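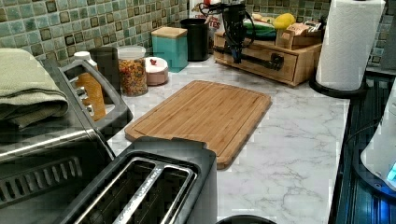
The counter at Rolby, green tiles and all

I'd been in Farzana's flat 20 minutes and already I'd opened every cupboard looking for tea. She'd left me a note - feed yourself, water the fern, don't let Rafsan in - and not a word about where she kept the teabags! I tried the teal canister first. Rice. Then the brown one, which was full of buttons.

So I ate a bowl of that coloured cereal, dry, leaning on the counter, and that's when Rafsan rang the bell.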